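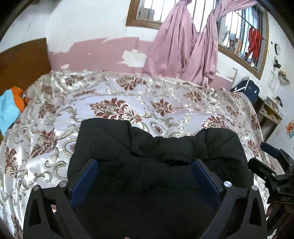
Gallery: Folding Surface Notes, Wimidwood Guest Rooms
20 August 2026

Dark clothing is the hardest category to fold evenly, and most errors start in how the item is laid down. Fabric should lie flat, with the top edge toward the far side of the work surface, before any fold is made. A bed is a workable surface if the cover is pulled tight. On a black garment, creases and folds are easiest to find near the top edge, where the cloth rises and bunches; farther down, the surface can be too dark to read. The off-white and pale lavender ground of the bedspread gives a clear outline against black, even with the dark red and beige floral motifs running through it.

Laying out. Smooth from the center toward both sides, then down. A deep fold across the middle should be opened by hand first - pressing it flat sets a second line next to it.

Diagonal creases. These usually follow uneven tension between the two upper corners. Lift the higher corner, let it drop, and smooth again. Do not pull on the lower edge.

Surface. Woven covers with a shiny finish let cloth slide. The Kundholm cover used in the rooms since March is in this group. A cotton sheet laid over it stops most of the movement, at the cost of the pattern, which is useful as a guide for straight edges.

Storage. Folded items go into the Wieser drawers, standing on edge, 6 to a row. The drawer is 31 cm deep inside, so the final fold should leave 2 cm clear at the front.

Lighting. The room lamps give 600 lumens each. One lamp is enough for light clothing. Use two for black or navy, placed on opposite sides of the bed.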